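Chapter 7
Payouts From Property Trusts: What the Yield Leaves Out

By the end of this chapter you should be able to
read a trust's payout notice without stopping at the headline rate
tell earned income from cash that came from somewhere else
work out how much of a payout would survive the loss of one tenant

7.1 A generous rate

Property trusts are sold on their payouts. The pitch is simple: the trust owns buildings, the tenants pay rent, and most of the rent is passed on to the people who hold units. A trust that pays more must own better buildings. That last step is where you should slow down.

Take the Tretard Income Trust, which we will use throughout this chapter. It owns 10 buildings, most of them cold stores and packing sheds let to food companies. In July it raised its payout, and the notice to unitholders credited "the continued strength of the portfolio." Rents that year were flat. One shed, formerly let to Drundent, stood vacant for 3 months. So where did the extra money come from?

Smaranda Chiriac, who taught the evening course from which this book grew, used to make her students answer that question before she let them calculate a yield. Most of them found the answer in a footnote. The manager had taken part of its fee in new units and kept the cash inside the trust, where it could be paid out. Unitholders got a larger check and a slightly smaller share of every building. The notice mentioned only the check.
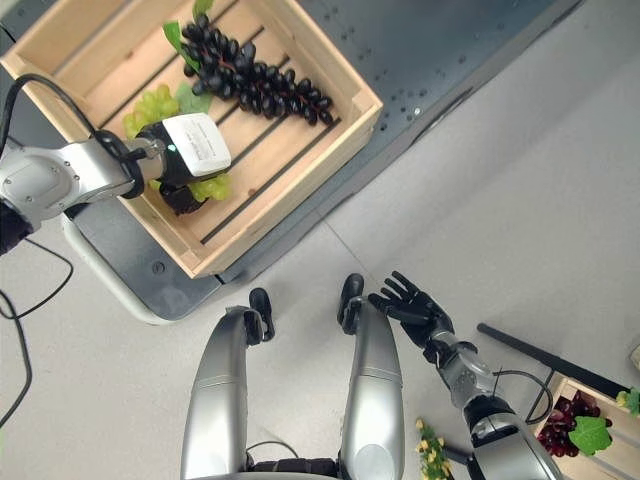

7.2 Who pays the rent

A payout is only as safe as the tenants behind it. Tretard's largest tenant is Latik, a fruit packer that rents four of the sheds. The trust's report calls this a "long-standing partnership," a phrase that tells you nothing about when the leases end. Two of them end next year.

The usual defense is that a good shed will always find another tenant. Perhaps it will. But an empty shed pays no rent while the search goes on, and the new tenant may want a lower rent or a new roof. None of that appears in a yield based on last year's payout.

Consider a small holder with 3,000 units. At a payout of 10 cents a unit, she receives 200 dollars less tax than she feared and 300 dollars before it, and she is likely to judge the trust by that sum alone. She should also ask what the 300 dollars would have been without the fee units, and again without Latik.

7.3 Three kinds of cash

We will sort every payout into rent earned, cash held back from earlier periods, and cash freed up by issuing units or borrowing. Only the first can be repeated year after year, and even then only while the tenants stay. Managers sometimes object that the second and third are perfectly legal. They are. The rival Tiongson trust relied on both while its rents fell, and disclosed each one in small print.

Before reading on, find the payout notice of any trust you know and mark the words that describe the source of the money. If you can't find any, write that down too. You will need it for the first worked case.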